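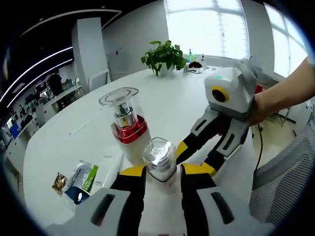

Opened by: Yagi

Ticket 398
Product: Ritent Stock, desktop client
Site: Palville shop, with nightly sync to the Bultthorpe store
Opened: Apr 3, 2023
Priority: normal
Status: closed, fix applied

Fault as reported

Stock levels for part of the toiletries range go negative overnight. The shop shows the right figure at closing. By opening time the next day 17 lines are below zero, all of them pump bottles or small jars. Other ranges are not affected. Sales totals and the till float agree with the paper record.

Steps to reproduce

Sell one item from an affected line. Close the till in the normal way. Leave the client running until the sync has finished. Open the stock screen and press Refresh. The line has dropped by the pack size of its outer box instead of by one.

Log

1. Restarted the client and the till. No change after the next sync.

2. Checked the clock on both machines. The till was 9 minutes slow. Corrected it and set it to update from the network. Fault still present, but the time stamps in the sync log now line up.

3. Ran the stock check report with "Include closed lines" ticked. It listed 117 lines, 17 with a mismatch. Exported the report and attached it to the ticket.

4. Compared a good line with a bad one. Price, tax code and supplier are filled in the same way. The "Sell unit" field says Each on the good line and is blank on the bad one. The stock screen shows Each for both, so the blank can only be seen in the export.

5. Asked Bultthorpe for their copy of the same lines. Blank there too. Their last bulk import was in December, when the range was moved to new supplier codes. The import sheet had no column for sell unit.

6. Set one line to Each by hand at Palville and left the rest alone. After the sync it was blank again. Bultthorpe is the master for this field and overwrites the shop.

7. Set the same line at Bultthorpe. Value held at both ends after the sync, and a test sale took off one.

Cause

When the sell unit is blank, the sync uses the case unit. The till does not, so the error only appears overnight.

Fix

Sell unit set to Each on all affected lines at Bultthorpe. Shelf count done at Palville and the figures entered as an adjustment, reason code "Count". Do not use "Return" for this, it changes the cost price.

Still open

The stock screen should not show Each for a blank field. Raised with Ritent as a separate fault. Until that is changed, check the export after any bulk import.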